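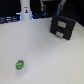 2020-11-21

Notebook, comment sorting, continued from the July pages

Well, the export finally came through whole! 2334 comments from the Hotovley page, every one with its timestamp and its parent post, and no more of those half-rows where an emoji had swallowed the comma. Kanako found the fault last night: the export script was splitting on line breaks inside the comment text, so anyone who pressed return twice became three people. Fixed by quoting the field. I re-ran the July pull as well and it dropped to 1780, which means our old reply rate was too low all along. Crossed out in the July pages, new figure written beside it in green.

Plan for today was to see whether question posts really bring longer replies or only more of them. I had a hunch they bring more and shorter. Wrong, and I'm delighted to be wrong, because the real pattern is far more fun. Questions with an obvious answer ("tea or coffee?") get heaps of one-word replies. Questions that ask about a particular time or place ("what did you eat on your first trip away?") get fewer replies but people write paragraphs, and then other people answer THEM. There are threads in there nine or ten deep with the page itself never saying a word.

So reply length on its own is a poor measure. Tried thread depth instead. Counted a reply as depth one if it sits under the post, depth two if it sits under a reply, and so on. Trouble: the platform flattens everything past depth two in the export, so I have to guess the rest from who is tagged by name. Works nicely when people tag. When they don't, I go by time gap (under five minutes and same thread = probably answering the one before). Rough, but I checked 96 by hand and was happy with nearly all of them. The bad ones were mostly couples talking to each other in the comments while a third person posts recipes in between.

Labels so far, to keep or argue over:
- chat (people answering one another)
- answer (to the post, then gone)
- tag only (a friend's name and nothing else)
- service (where is my order, when do you open)
- other

Isamu wants "tag only" folded into "answer". I'd rather leave it out for now. On the Plolport page it is nearly half of everything and would drown the rest. Isamu's point is that tagging a friend is a kind of sharing and ought to count for more than a bare like, which is fair, so maybe it gets its own line on the chart. To settle when we're both at the same desk.

Timing: evening posts on Hotovley look better at first glance, but most of the place-and-time questions went out in the evening, so the two are tangled together. Can't pull them apart with what we have. Kanako is going to ask Ueda if they'd swap the slots for a fortnight, same sort of posts, morning instead of evening. Would be lovely if they say yes. They have over 4000 followers, plenty for a look.

Small discovery while cleaning: the script counts edited comments twice if the edit falls between two pulls. Use the comment id, keep the latest. Added a line to the top of the cleaning script so I don't forget it again (I forgot it in July).

Evurier page: only looked at it quickly. Hardly any chat, lots of service. Replies from the page are fast and very polite and close every thread stone dead. I'd love to try ending those replies with a small question and see what happens. Must ask first, it's their voice and not ours.

Left to do
- rerun depth with the tag rule before the time rule, at the moment it goes the other way round
- second person to label the same 96 without seeing mine (Isamu?)
- redraw the Hotovley chart using the July numbers as corrected
- send Kanako the list of threads over depth five, she wants to read them properly

Old export files are in the "do not use" folder. Please leave them there until the chart is redrawn, I still need to compare two rows.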